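Everybody keeps posting that robots can now "just watch and learn." OK. I read the Skodberg write-up so you don't have to. A thread.

1/ Watching is the wrong word. A person holds two grippers by hand and does the chore, over and over. Today's chore has a clear tote bag and a small white ball. 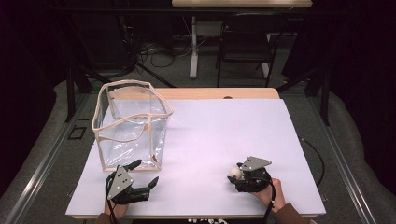 Photo: Skodberg project page

2/ They list 1,194 demos for the bag task. Fine, big number. How many different bags? How many rooms? I went through the page twice and couldn't find either.

3/ Clear vinyl is a nasty choice, I'll give them that. From down at the gripper it's mostly glare and piping – good luck finding the front wall.

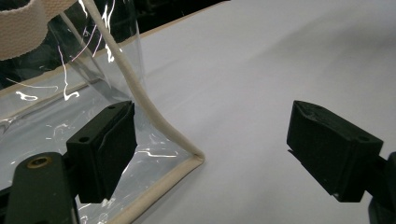
What the numbers leave out

4/ The headline success rate comes from 5 trials. Five! The Tehrani baseline got 4. That's one bag going over, and people are calling it a breakthrough.

5/ Also, the human doing the demo has eyes and knows what a bag is. The gripper camera gets this:
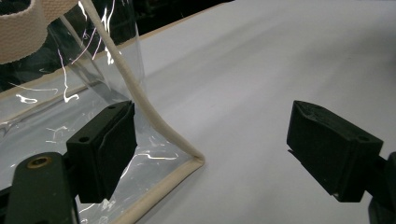 View between the fingers, bag at left.

6/ I'd like to see the same model on a paper sack, on a dark table, with no retraining. Zesedport promised a test like that in April and I'm still waiting – link me if I missed it.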